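How a Homemade Robot Practices on a Computer

A robot built in a shared workshop starts as a pile of parts. The one in this article is called Miron. It is being put together at the Sidstead workshop, on a bench next to the bike repair stand. Miron will have one arm, a gripper and a small computer that tells the motors when to turn.

Before the motors are connected, the builders test the program in a simulation. A simulation is a model of a place that exists only inside a computer. It has walls, furniture and objects, and it follows rules for weight and movement. The program controls a model of the gripper and the computer works out what would happen.

Bathrooms and living rooms are both useful practice rooms. A toilet tank, for instance, has a flat lid at the top and a small handle on the front. The gripper has to come close to the lid without pushing into it. 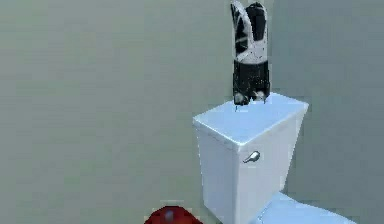
ROBOTS AT HOME > Simulation

What is a gripper?

A gripper is the part of a robot that does the job of a hand. Many grippers have 2 fingers. A motor moves the fingers together to hold an object and apart to let it go.

What is a collision?

A collision happens when two things touch. In a simulation, the computer checks for collisions again and again, up to 1,000 times each second. If a finger presses on a lid, the computer calculates the push and sends the number back to the program. The program can then stop the arm or lift it.

How does the computer know where things are?

Every object has a position made of three numbers: one for left and right, one for forward and back, and one for up and down. Objects also have a direction they face. A block that is turned a little has different direction numbers from a block that is straight, and the gripper must turn to match it. 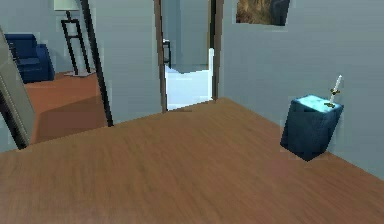

Thin parts need more care than thick ones. If the fingers are 19 millimeters too far to one side, they may still touch a wide block but miss a narrow part completely. The Miron builders write down each miss and change one setting at a time. They run the same test 25 times before they trust a new setting.

A simulation is not a perfect copy of a real room. Real motors get warm. Real floors can be uneven – and a real screw can come loose. The program has to be tested again on the bench, at slow speed, with an adult near the off switch.

Words to know

Gripper: the part of a robot that holds things.
Simulation: a model of a place or machine that runs on a computer.
Collision: two things touching.
Position: where something is, written in numbers.

Next in this series: Wiring the First Motor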